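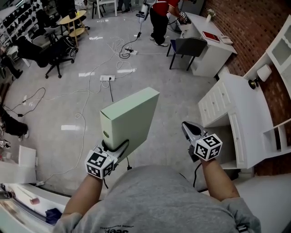
A pale green carton, held upright.

Relief Supplies Coordinator (part-time, 30 hours a week)
Heiskanen Relief Fund, Brilton

We are a small church-backed charity that gets supplies to families after floods and storms. We need a coordinator from June, and we would like one who asks awkward questions.

A lot of disaster giving is badly aimed. After the last flood we were sent 1467 bags of used clothes when people wanted bleach, work gloves and help with insurance forms. Sorting them took 11 days. We don't believe every appeal that goes viral, and we don't believe our own newsletter either until someone checks the delivery slips.

You will:
- call families and churches before anything is loaded
- turn down donations politely, and often
- keep stock records in Wovolus, a program we put up with
- drive to our Pralora warehouse, 40 miles each way - mileage is paid

You should have a driver's license and some experience with stock or casework. Faith is welcome and will not be tested. A moving personal statement won't help you much. Tell us about a project that went wrong and what you did next.

Send two pages at most to the Brilton office. Interviews start at 9 a.m. and include an hour on the phones.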